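Baptista Street swap shelf gets a second home

The swap shelf on Baptista Street has been such a fixture in Movomberg for so long that plenty of people were a little worried when the sign went up in June saying it would be closed for a while. Well, it's open again, and it has company - a second shelf has been set up in the old ticket hall at Zusuletti, right by the side door, where there's a bench and decent light and you can take your time.

For anyone who has never stopped by, the idea is as simple as it sounds. You bring in household things you no longer use, you leave them, and if something catches your eye you take it home. There's no money involved and no card to fill out. Kitchen things go fastest, along with picture frames, yarn, board games that still have all their pieces, and anything at all for storing other things in. Baskets and bins hardly get a chance to settle before they're off to somebody's closet or craft room.

The closing was for repairs to the roof, which had been leaking over the back wall since the winter storms. The work came to 4000 dollars, and neighbors raised 1127 of it at a bake sale that ran out of lemon bars well before noon. The rest came from the town's small repairs fund, and there was enough left over for a new mat and a proper lock.
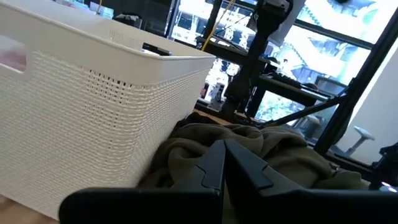 Regulars at Baptista Street say they mostly missed the chatting, and that an hour there on a slow morning used to leave them with a good recipe and all the news from both ends of the block. Several of them also asked for the hours to be posted in larger print, which has now been done on both doors.

The Zusuletti shelf came about because folks on that side of town had a long bus ride with their arms full, and over 100 of them signed a letter asking for something closer. It's smaller than the first one, so please keep to things you can carry in one trip. Furniture, mattresses, paint and car seats can't be taken at either place, and neither can anything that needs fixing before it can be used.

Both shelves are open from nine to four, with a late evening once a month at Baptista Street. The number 49 bus stops close to both, and there's street parking on the Zurnico side if you have a heavy box. Clean things before you bring them, if you would, and tape the lids on your puzzles.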